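3.2 How households keep their letters

We turn now from the letters themselves to the places where people put them. It would be easy to treat this as a small matter, a bit of housekeeping before the real work begins, and in the early months of the study we did treat it that way. Our thinking changed once we started visiting people at home. A family that has kept its mail for two generations has made a great many quiet choices along the way, and those choices shape what a historian is later able to read. We owe a good deal here to Saulius Paju, whose unpublished notes on family papers in the Kudus district first persuaded us to ask to see the cupboard before asking to see the letters.

Most of our visits began at the kitchen table or the counter, with coffee, and we learned not to hurry this part. People like to talk a while before they bring things out, and much of what they told us in that first half hour never came up again once the papers were spread in front of us.
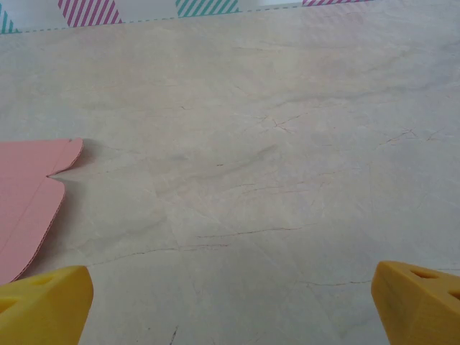
The households in the Hesora collection hold 1235 letters between them, nearly all written before the year 2000. We sorted the ways of keeping them into 4 broad kinds: the drawer, the bundle, the album and the box. Drawers were the least orderly and, to our surprise, often the most complete, for the simple reason that a drawer asks nothing of its owner. Bundles tied with string or ribbon had usually been made by one person at one sitting, very often in the weeks after a funeral. Albums were rare and lovingly made, and they tended to leave out anything dull, so that a reader might suppose the family had written to one another only at weddings.

The box deserves a longer word. Boxes were the most common choice by far, and they came from every corner of daily life: shoes, stationery, cakes, Christmas cards. Few had been bought for the purpose. Several of our hosts told us they had picked a box for its color, so that it could be found again at the back of a closet, and one woman in Emar spoke of "the blue one" and "the green one" as if they were cousins who had come to stay. 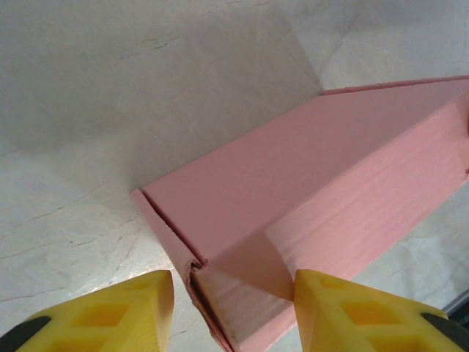
Figure 2. Plain pink cardboard box, seen closely from above.

We asked each host how the letters had come to be in the order we found them. The answers were generous and seldom simple. In the Ķēniņš family, for instance, the letters had been sorted by sender, then by year, and then, after a move in July, by whatever would fit. The daughter of the house was a little embarrassed by this and apologized to us more than once, though the jumble turned out to be very useful. Letters that had ended up side by side during the move had been reread side by side, and she could tell us which ones had made her mother laugh and which ones had been put away again without a word. 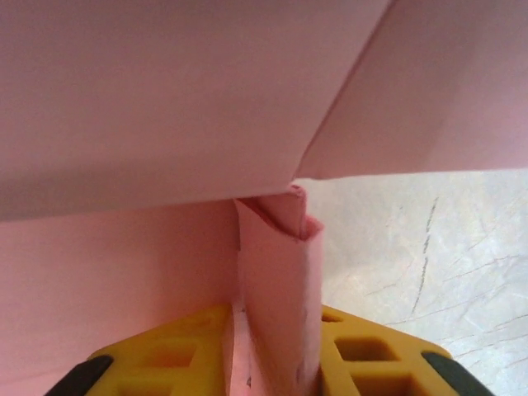
Rereading, then, is part of keeping, and we would ask the reader to hold on to that idea through the next section. More than 2 of our hosts described an evening each winter when the letters came out and were passed around, and in these homes the younger people knew the names of neighbors who had died long before they were born. Where the letters were never taken out, they had often survived in better shape – clean folds, bright ink – but far fewer stories had survived with them.
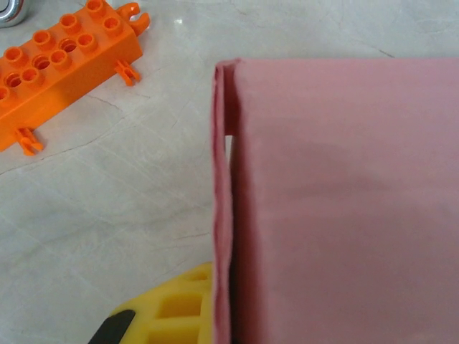
Wear is the last kind of evidence we want to consider, and we came to it rather late. A letter's own creases tell us something about how often it was opened, but so may the thing that holds it, and we began to look at flaps and corners with the same care we gave to postmarks. On stiff pink material such as that shown here, the narrow flap along the side has slightly frayed, uneven borders, while the broad face is still smooth. We would not want to build too much on an edge of that sort, as rough handling and poor cutting can look much alike. Still, when we set our notes on wear beside what people had told us over coffee, the two agreed often enough that we now record both on every visit, and we have added a line for it on the form that goes with each set of papers.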